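Home News Members What's On Archive Contact

Keogh and Poulain to return for final Ullileck concert

November 26, 2024 | By Darragh Lynch | 30 comments

The Nuttall Society is pleased to inform members that Kathleen Keogh and Aurélien Poulain, who played the feuding innkeepers in all six series of the television drama Ullileck, have agreed to appear together at next year's farewell concert. It will be their first joint engagement for the Society since the programme left the air.

The announcement was made by their agents, Bandau, following several weeks of discussion about dates. Ms Keogh is at present filming abroad and Mr Poulain has a stage commitment until the end of spring. The concert will therefore take place in July, in the main hall, with doors opening one hour before the performance. The exact date will be printed in the next newsletter, together with the seating plan.
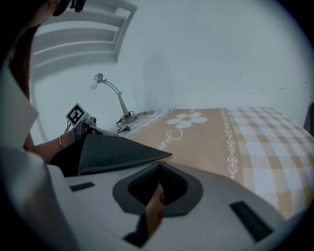
Two hand-held grippers, one with a marker card on top.

Members will recall that the two actors had been expected at last year's reunion dinner and that Mr Poulain withdrew shortly beforehand. There was a good deal of comment in the press at the time, including the suggestion that he and Ms Keogh were no longer on speaking terms. Both have since said publicly that this was untrue. In a short statement issued through Bandau, Ms Keogh described him as "the person I still telephone when a script makes no sense", and added that she looked forward to singing the innkeepers' duet again, provided the key was lowered.

The programme for the evening is still being settled. It is expected to include the title music, three songs from the Christmas episodes and a reading of the harbour scene from the fourth series – the scene most often requested in the members' survey, to which we received 2,451 replies. Annunziata D'Amico, composer of the original score, will conduct. She has asked that the ferry theme be played in its full version, which was shortened for broadcast and has not been heard in public before. 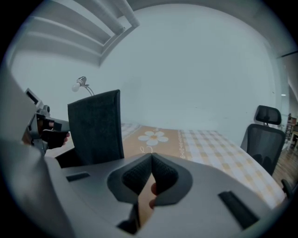
Tickets will be offered first to members whose subscriptions are paid up at the close of the year. The hall holds 2,000, and 400 places have been set aside for the cast, their guests and the families of the crew. Each member may apply for two seats. Applications should be made on the form enclosed with the printed edition; requests by telephone cannot be accepted. Members who need step-free access should mark the box on the reverse of the form and state whether a companion will attend.

The recording rights have been granted to Merkano, who intend to release the concert as an album later in the year. Members are asked to note that private recording will not be permitted in the hall. Neither Ms Keogh nor Mr Poulain will be signing autographs on the night, although signed programmes will be available by post – details to follow.

The Society has been asked whether the concert points to a new series. We understand that no scripts have been commissioned, and Bandau have declined to add to their statement. Reports that the inn set has been rebuilt are mistaken.

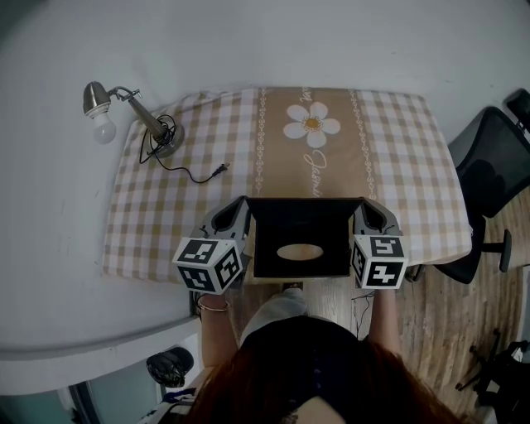 Bernadette Ní Chonaill has written to say that she is delighted by the news but hopes the harbour scene will be given whole, "with the argument about the lamp oil left in, as it was cut from every repeat". She also asks whether understudies will be named, in view of what happened at the dinner. Her first point has been passed to Ms D'Amico. On the second, the Society can confirm that no understudies are planned and that tickets will be refunded in full should either of the two principals be unable to appear.

Completed forms should reach the membership office before the Christmas closure. Any received later will be placed on the waiting list.

Share this item Print Next: Subscription rates for the coming year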